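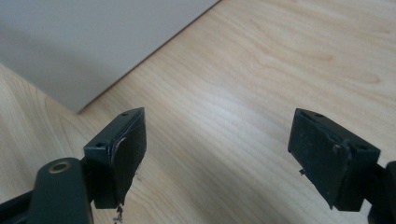

3.2 Tabletop surfaces

Figure 4. Light wooden tabletop with a pale rectangular object standing on it.

Surface condition was treated as a separate variable from object placement. The study covered 608 tabletops in homes and small offices, of which 299 were light wood. Figure 4 belongs to the light wood group. Pale objects on pale wood were the hardest case for the raters, who often disagreed on where the base of an object met the table.

Each tabletop was scored on two scales, clear area and edge contrast, using the Plalto coding sheet. Clear area was defined as the share of the surface with nothing resting on it — items held above the table were excluded from the score. Edge contrast was rated by eye at a fixed viewing distance. Disputed scores were settled by a third rater (Zhiqiang Tan), and the final values were entered in Gillix.

Light wood surfaces had lower edge contrast than dark ones in both settings. Clear area did not differ by surface color. The effect of table size is taken up in Section 3.3.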